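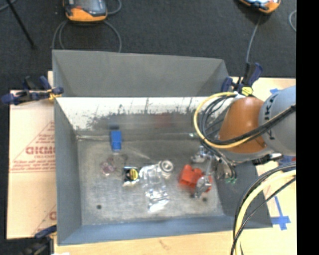

Gray metal bin on the table, seen from above. Scratch-like marks along the back wall inside.

Powder coated steel bins: is the "lifetime finish" worth paying for?

hmharasym
Posted Thursday, 7:42 am

I need to replace the parts bins in my shop and I keep getting pushed toward powder coat. The Wurkness catalog says "lifetime finish" on every page and charges accordingly. The plain galvanized version of the same size is a lot less. I have been burned by the word lifetime before (garage door springs, a garden hose, one marriage) so I would like to hear from people who have owned these things longer than a summer.

Use is ordinary. Bolts, brackets, some castings, the odd greasy bearing. Unheated shop, damp from October to April. Nothing gets left outside.

rbraganca
Posted 8:15 am

Lifetime of the finish. When the finish is gone, its lifetime is over. Read the warranty card, I'm serious. Mine excluded "abrasion from contents." It's a bin. What else is going to touch it?

ormsby_h
Posted 8:31 am

I'll stick up for powder coat a little. I have 7 of the Ingate ones under a bench and the outsides look fine. Insides are scuffed to pieces but they are full of stuff so I never see it. No rust to speak of. My shop is dry though, which probably matters more than anything on the label.

Galvanized is fine too. I don't think there's a wrong answer, only an overpriced one.

vasco_anderson
Posted 9:04 am

Powder coat is a good finish when the prep is good. Clean steel, phosphate wash, proper cure. Done that way it will outlast paint by years. Done badly it comes off in sheets like a sunburn, and it holds water underneath while it's doing it. You can't tell which one you bought by looking at it in the store.

I worked in a coating shop and I'd still buy powder coat for shelving, brackets, anything that sits there. For something you throw castings into, no.

rbraganca
Posted 9:10 am

"You can't tell which one you bought" is the whole sales model.

hmharasym
Posted 9:48 am

Is there any test I can do at the counter? Fingernail? Coin?

vasco_anderson
Posted 10:02 am

Fingernail tells you nothing unless it's terrible. Look at the inside corners and the rolled edge. Powder doesn't like getting down into tight inside corners, so that's where it goes on thin. If you see bare or dusty looking metal in the corner of a brand new bin, put it back. Sharp edges are the other place, the coating pulls away from them when it cures.

There's a solvent rub test for cure but they'll ask you to leave if you start that at the counter.

lopes.arl
Posted 11:20 am

Everybody is arguing about the coating and skipping the steel. What gauge are these? I bought two of the Furken bins because they were on sale and the sides flex when you pick them up full. Coating can only bend so much before it cracks. I would take thick bare steel and a rag with oil on it over thin steel in a nice color, any day of the week.

Oh and check the seams. Mine are spot welded every few inches and folded. Water gets in the fold and stays. Rust started there, a long way from any scratch.

ormsby_h
Posted 11:37 am

Oily rag works if you're the kind of person who does it. I'm not. I meant to wax my table saw top in July and it is still on the list.

lopes.arl
Posted 11:41 am

Then buy plastic.

ormsby_h
Posted 11:44 am

I have plastic. It cracked.

rbraganca
Posted 12:06 pm

Wurkness has a line in the catalog that says their finish was "tested to 1,321 cycles." Cycles of what? I wrote and asked. Got back a very friendly email with a coupon in it and no answer. If it was drops, tell me from how high. If it was salt spray it should be in hours. A number that exact with no unit on it makes me trust them less than if they'd left it out.

vasco_anderson
Posted 12:30 pm

Fair. Salt spray is given in hours, always. It also doesn't tell you much about a real shop, it's mostly for comparing one panel with another. And those panels are flat with no seams, so Arlindo's problem would never show up.

hmharasym
Posted 1:15 pm

OK, so how do people feel about galvanized with greasy parts? Somebody at Prado told me the zinc "reacts" with cutting oil and I should only use coated. He was also standing next to a display of coated.

vasco_anderson
Posted 1:29 pm

Ordinary oil and grease, no issue. Strong alkaline or acid cleaners will go after zinc, so don't hose the bins out with those. You may get white powdery stuff if they sit wet and stacked together. It's ugly, wipe it off, let them dry with some air between them.

The thing I'd warn about is welding. If you ever plan to weld a handle or divider on, galvanized fumes will make you sick. Grind it off first and ventilate, or use rivets.

rbraganca
Posted 1:52 pm

Rivets. I've had dividers riveted into mine for years.

lopes.arl
Posted 2:18 pm

I disagree on galvanized for castings, by the way. Most of the cheap stuff is a very thin zinc layer. Once you've gouged through it in a hundred places there's only so much it can protect. It's better than a gouge in powder coat, I'll give you that. It still isn't magic and people talk about it like it is.

vasco_anderson
Posted 2:40 pm

Nobody said magic. Zinc protects a narrow scratch, powder doesn't. Wide bare patch, you're right, it rusts. Put a piece of rubber mat in the bottom if you're dropping heavy things. Cheap and you can throw it out when it's filthy.

ormsby_h
Posted 3:05 pm

Mat holds water too, if we're being picky.

hmharasym
Posted 5:33 pm

Went by at lunch and looked in the corners like Anderson said. The Wurkness one had thin spots in 2 corners of the display model, right there on the shelf under the lifetime sticker. The full set was $167 before tax. I left it.

Leaning galvanized for the castings and keeping my old bins for the light stuff. I haven't found a gauge number printed on any of them, so tomorrow I'm taking calipers and they can stare at me all they want.

lopes.arl
Posted 5:50 pm

Measure at the rim where it isn't rolled over, otherwise you're reading double. And post what you get. I want to know if the Furken ones are as thin as they feel.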